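Home | Kitchen | Countertop | Boards & Trays | Sale | Contact

Clekberg Round Board – light wood

Small round board, light wood. Bread, cheese, a lime, half an onion. Also good under a hot mug or teapot. Lives on the counter, doesnt need a cupboard.

17 cm across. Weighs 358 g. Same finish both sides, so flip it when one side gets tired.

We get asked a lot – is it a cutting board or a coaster? Either. Most people who buy one end up using it as both. If you're carving a roast get the Desau, this one is too small and you'll have juice all over the counter.

Care
Wipe with a damp cloth, dry standing up. No dishwasher. No soaking. Bit of mineral oil when it looks dry, leave overnight, rub off whats left. New boards drink up more oil the first few times, normal.

Garlic smell: coarse salt and half a lemon, rinse fast.

Color varies board to board. Some paler, some with more grain. We can't pick a shade for you, sorry, they come boxed from the Trimcombe warehouse and we don't open them.

Stock
86 left in this batch. Next one is due in November. Order by Sunday night for the Monday truck.

Goes with
Pink rectangular tray, steel pot with a glass lid, cream toaster. Soft colors, nothing shouty, all fine next to the light wood on a dark gray top. 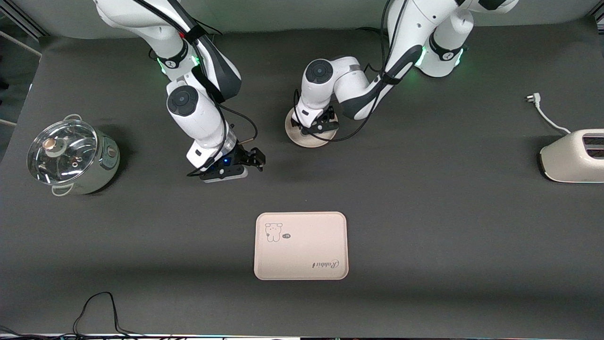

Board fits next to a two-slot toaster with no trouble on a normal depth counter. Toast straight onto the wood is fine, crumbs brush off. Don't use it as a lid rest for anything dripping, water rings are a pain to get out – fine sandpaper and re-oil, if it happens.

Returns
Unused, in the box, you pay postage. Cracked on arrival, send a photo and we swap it. Cracks after a dishwasher cycle are on you. Questions on wholesale (from 170 pieces) go to Radymyr Semeniuk, use the contact form and put "boards" in the subject or it gets lost in teh general inbox.

Related items
Desau Carving Board, large
Kobzar Bread Knife
Trimcombe Board Oil
Clekberg Round Board, set of two
Kobzar Butter Dish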